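Handover notes that the next person can use
Speaker notes, Erhan Kahraman
Version of April 4, 2021

OPENING

Thank the hosts. Say where I work: the shared workshop at Grusus, where the benches and rooms are used by different groups on the same day. Most of us never meet the people who had the bench before us. What we get from them is a note.

Ask for hands: who has read a handover note this week? Who finished it?

Say up front that the talk is on the note itself. I won't go into software. We use Forko for bookings and the notes sit in a text box under each booking, but a notebook on a string would work with everything I say.

WHERE THE NOTES CAME FROM

In January I read all the handover notes we had kept from the previous season. There were 119. I sorted them by one question: could a stranger start work from this note without phoning anyone?

Over 75 failed. Pause here and let people guess why before moving on.

Most guess that the notes were too short. Length had little to do with it. Some of the worst ran to a full page. Read this one aloud, slowly:

"Everything as usual. Had some trouble with the thing again but sorted it the same way as last time. See Avcı job for details."

Avcı was a customer. The writer knew the job by heart. The person reading the note had started that morning.

WHAT A NOTE IS FOR

A log says what happened. A handover note says what state things are in now. People mix the two and the reader has to dig the current state out of the story.

Example of a log: "Vise jaw slipped, tightened it, slipped again, changed the screw, tried the old one, went to lunch."

Example of a state: "Vise jaw still slips under load. Don't use it for anything heavy. New screw on order from Seltomano."

If you want both, put the state first. Leave a blank line before the log.

THE FOUR LINES

What is running or switched on.
What is half done, and where it stopped.
What is broken or doubtful.
What has been moved from its usual place.

Go through these at an even pace. People write them down, so wait.

If a line has nothing to report, write "none." A blank line could mean that all is well or that the writer ran out of time, and the reader can't tell which.

Mention the fourth line in particular. It was missing from nearly all the notes I read, and it is the one people phone about.

Water.
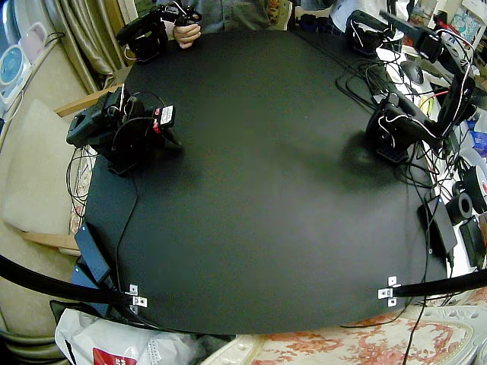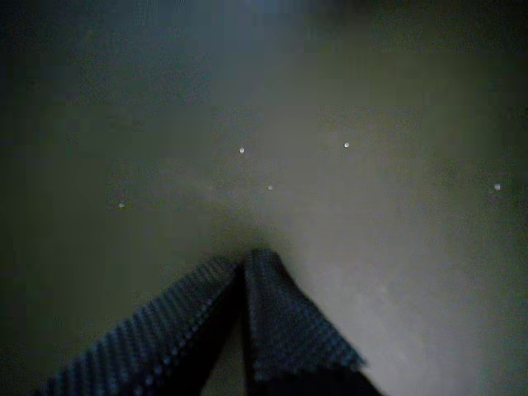
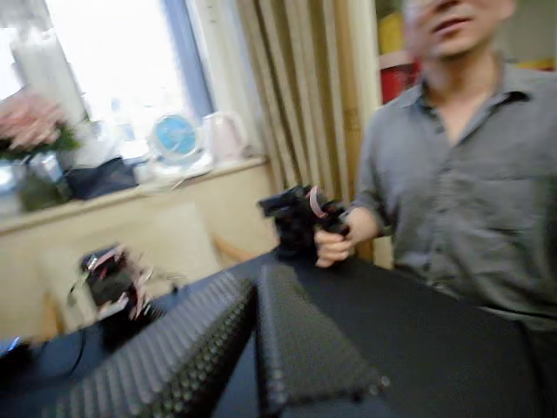
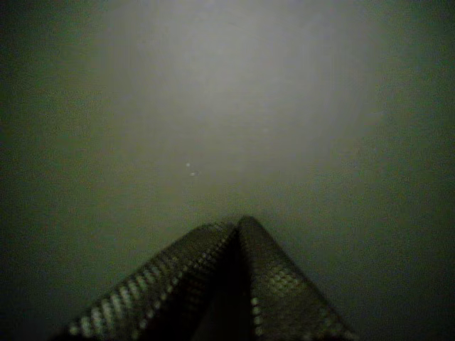

WORDS TO AVOID

"As usual." Usual for whom?

"Fixed." Say what was done. "Replaced the fuse" tells me the fault may come back. "Fixed" tells me nothing.

"The other one." There are always more than two of anything in a workshop.

"Should be OK." Either it was tested or it wasn't. If it wasn't, write "not tested." I have never heard anyone complain about that phrase in a note.

Initials. We had two people with the same initials for a whole season. One of them got all the blame for the glue.

(If the room is tired, skip the glue story. It takes a while.)

WHEN TO WRITE IT

Before cleaning up. At Grusus we used to write the note last, with a coat on and one hand on the light switch. The notes from those evenings are the ones that say "all fine, bye."

We moved it. The note now comes before the sweeping. You look at the bench while the work is still spread out on it, and you write down what you see. Then you put things away and correct the note if something changed — it usually has, a little.

Somebody always asks how long it takes. Two minutes if the day was normal. On a bad day it takes longer, and those are the days when the next person needs it most.

READING IS HALF OF IT

The reader has a job as well. At the top of the booking there is a line for "read by." Put your name there before you touch anything.

We resisted this for a long time. It felt like signing for a parcel. What changed our minds was that people who saw their notes being read began to write better ones. I have no numbers on that. It's my impression, and a couple of others at the workshop share it. Say so plainly if asked.

If something in the note was wrong, reply under it the same day. Keep it short: "Drill bits were in the left drawer, not the right." No need to be polite about it or rude about it.

TRYING IT AT HOME

Hand out the blank cards here. Ask each person to write a note for the last place they worked before coming today, a kitchen or a desk will do. Then swap with a neighbor. The neighbor marks every word they would need to phone about.

Allow plenty of time, they get talking. Walk around. Don't collect the cards.

QUESTIONS

Likely ones:

Photos instead of notes? Useful for the fourth line. Poor for the third, as a cracked part often looks fine. Still write the words.

What about people who won't write? Ask them to say the four lines out loud and write for them. Most take over after a week or so.

Do you keep old notes? Yes, for one season, then they go.

Leave the cards on the chairs for the next session. Return the clicker to the front desk.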